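Section 2: Setting Up Your Flatdale Self-Watering Insert

You're going to love how little fuss this takes! The insert fits any Flatdale or Rolldale pot, and once it's filled most houseplants look after themselves for days on end.

1. Rinse the insert and the wick under the tap. Don't use soap.
2. Thread the wick through the center hole until half of it hangs below.
3. Set the insert in the pot and press down until both tabs click.
4. Add 2 scoops of potting mix, then your plant, then more mix up to the line.
5. Pour 100 ml of water over the top — slowly, so the wick gets a good soak.
6. Fill the reservoir through the side spout until the float reaches MAX.

Note: The float may stick the first time. A gentle tap frees it.

Caution: Never fill past MAX. Extra water comes out at the spout and can mark furniture.

Leave the plant out of direct sun for 2 days, then move it wherever you like (a bright room is great!). From November on, fill only to the lower line. Replacement wicks are part no. 362.
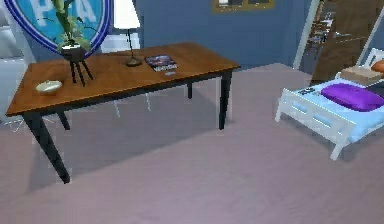 Potted plant on a wooden table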